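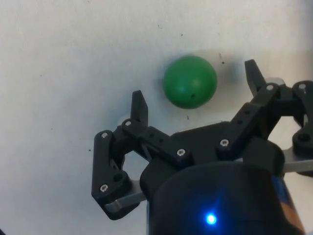 2019-06-20

Budget day. I spent the morning turning "we would like a second arm" into a spreadsheet, and the afternoon turning the spreadsheet back into "we would like a second arm, please."

The Nerkoteo quote came in overnight. The arm itself is the price they told us on the phone. The gripper is extra. The cable that lets the arm talk to the gripper is also extra, at $274, and I have read that line several times in the hope of finding a decimal point. Aletti will sell us the gripper with the cable thrown in but wants 25 percent up front and won't say when it ships. Kedska hasn't written back. I'm starting to admire Kedska.

Spare finger pads: $600 for a set of five. I wrote "consumables" next to it, which sounds like snacks and may get through on that basis.

The bench got its usual turn with the green ball. I have grown fond of the green ball. It's the only thing on the whole equipment list that cost less than lunch, and it has never once needed a firmware update. Everything else at that end of the room has a service plan, or a light on it, or both. I put the ball in the budget under "test objects" and asked for two, so there's something for them to cut.

The table surface could use replacing too. It's all specks and smudges, and I'd like a plain clean sheet under the work. Left it off. You only get so many lines before people start reading them.

Jacobs, who made our first mount, say they can do another from the same drawing if we order before November. That means I need to find the drawing. It's either on the old laptop or in the folder called "new folder."

Total is still over. Took out the second ball, put it back in. Sending it tomorrow.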